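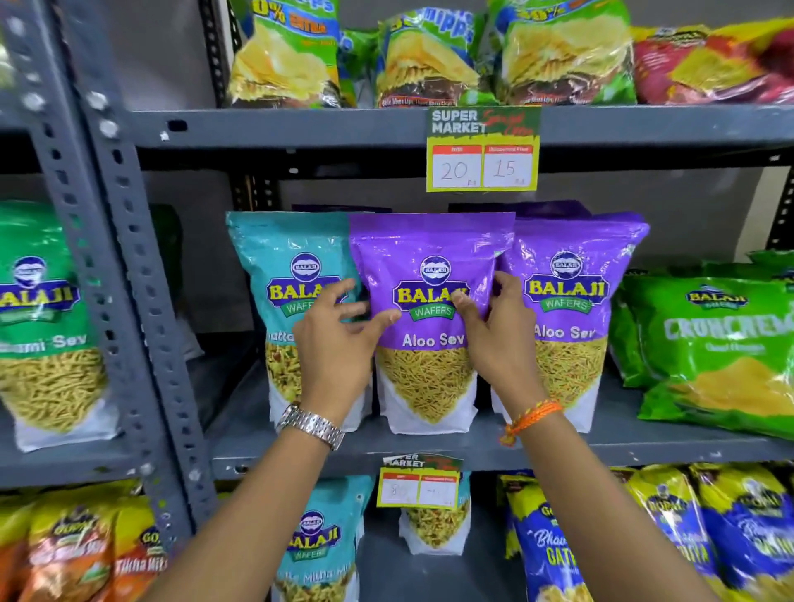 Aloo Sev pouches, middle shelf.

Home Notebook Methods Archive Log in

15 April 2021
Gradolstead bench, heat seal strength, second go at the Clatumow film

Still not convinced by the Clatumow sheet. It says the seal strength levels off well below the temperature we normally run, so we could turn the jaws down and save the film some grief. Fine, but the sheet gives no dwell time and no strip width, and a plateau without those could be anything.

Set the Herath sealer to 123 C on the dial. I don't trust the dial. The thermocouple taped to the lower jaw disagreed with it all morning, and it disagreed with itself when I moved it toward the hinge end. Let the jaws soak through lunch before cutting anything.

Ran 7 strips. Threw out 4: two slipped in the grips, two had a crease running into the seal. Best of what was left pulled 249 g before it let go. That looks nice written down and means very little on so few strips. Also, it peeled. It didn't tear. The Woltemau write-up counts a clean peel as a pass and I don't see why, unless they wanted an easy-open pack all along.
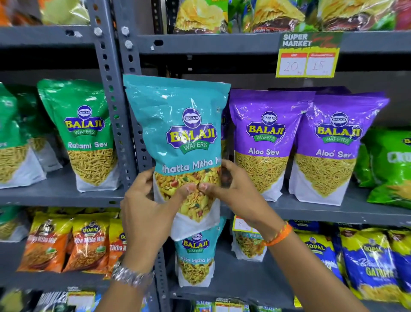 Print over the seal area is the other thing the sheet skips. All the sample film is clear, and hardly anything gets sold in clear film. I want to see the same pull on printed stock, with ink up to the edge and a coating on top. Think of the Khatta Mitha Mix pouch, glossy teal above and white below, with the sev and peas and peanuts shown in a window-style image on the white. A design like that puts different colors along one side seal, and I'd want strips cut from both halves before quoting a single number for the bag. Clatumow will say ink makes no difference. They may be right, but I'd like to see their strips.

Next time:
- new grip faces, the old ones are polished smooth
- thermocouple at both ends of the jaw
- write dwell time on every strip, in marker, before pulling
- ask Woltemau what they mean by "typical"

No change to the settings card until then. Left the sealer off and the offcuts in the tray.

We use cookies to keep you logged in and remember your notebook view. Accept Manage settings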